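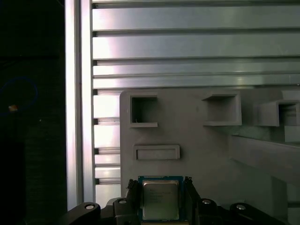

CPU in the fingers, bottom pocket is next.

Projects > Bench cells > Cell 2

Posts Replies Media Likes

Spent the morning on the processor cell. Gebhard Sutter set it up on an aluminum extrusion frame and I look after it now, so I'm posting what I do to it for anyone running something similar.

First job is the fingertips. Grit packs into the little teeth on the inner edges and the grip starts to creep. Dry toothbrush, then a wipe with alcohol. Let them air out before you pick anything up.

Next, the screws on the linkage arms. I put a paint pen line across each one and onto the arm. If the line has split, back it out, one small drop of threadlocker, torque it again. Two had moved since November.
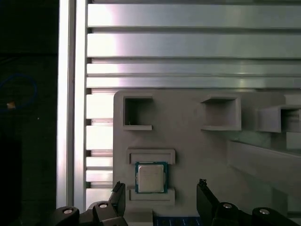

After the screws I redo the zero. Close the fingers with nothing between them, read the width, save it. Mine was off by 2 counts, small enough to leave, but I saved the new one anyway.

Then the fixture. Ours is from Rarora and it bolts to the frame. Push on each corner with your thumb. If it rocks, fix that before you touch any taught points or you'll be teaching the same points twice.

Raíssa Dantas asked what approach speed we use into the slot. Slow. I drop to 4 mm per second for the last bit and let the arm go soft on contact. A hard arm will chew up the ledges.

Grip force is the setting I change least. We hold the chip by the sides of the green board and keep off the metal lid. Current limit is 342 mA on this controller. Yours will be different, so start low and work up.
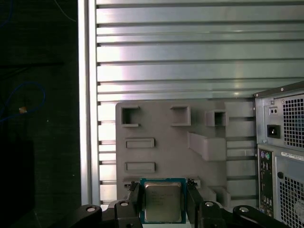
Last thing is clearance. The taught path is fine until somebody bumps the bench, and then it isn't. I run it at low speed with a hand on the stop and watch the right side, where the back of the gray tower sits with its power inlet and ports facing out. If the tower has been shifted I push it back to the tape line before running at full speed.

Ravindra Pandey wants the cycle log. Program 169 ran clean on the slow pass – I'll post the file tonight once it's off the controller.

Still to do: new cable ties and a spare set of fingers from Clenow.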